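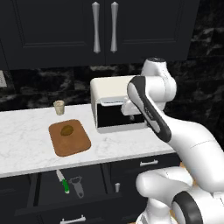 Chapter 3
A Morning at the Open Day

I signed up for the Riter open day mostly for the free lunch, and I came home with the first eleven pages of this chapter scribbled on the back of the program. So let's start there, in a folding chair in the second row, with a big screen up front and a kitchen on it!

The kitchen belongs to Saditz, the simulator we'll be using from now until the end of the course. It's all computer-made, the marble included. The team ran their arm in it live, and the job they had given it was one you and I do half asleep: work the toaster oven. Reach for it, line up the fingers, get the door. I've written that on one line, but their task file needed 23 steps for it (I asked, and they were kind enough to scroll through the whole thing for me).

What got me was how much of the talk was about the reach. I had figured the door would be the hard part. But before the fingers go anywhere near a handle, the arm has to pick a path that keeps its own elbow out of the cabinets, and a big arm in a small kitchen has a lot of elbow to worry about. The person next to me groaned out loud every time the planner threw out a path and tried another, and by the end I was groaning too.

We'll use the same kitchen for the worked problems in this chapter. Get to know the counter, with its cutting board to the left of the oven and the little beige cup back by the wall, and take a good look at the oven door and the slim handle along its top edge. You'll be writing down where that handle is in Section 3.2, and then writing it down again from the arm's point of view, where all the numbers change.
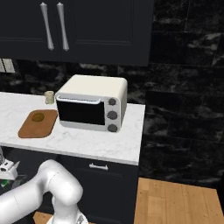 Before You Read On

You'll need Saditz installed and the Hirkar kitchen files unpacked next to it. Set aside 20 minutes for that. If you did the Kandpal exercises in Chapter 2, keep your notes on joint angles handy, as we pick up right where those stopped. Then load the kitchen, leave the arm alone for now, and turn to Section 3.1.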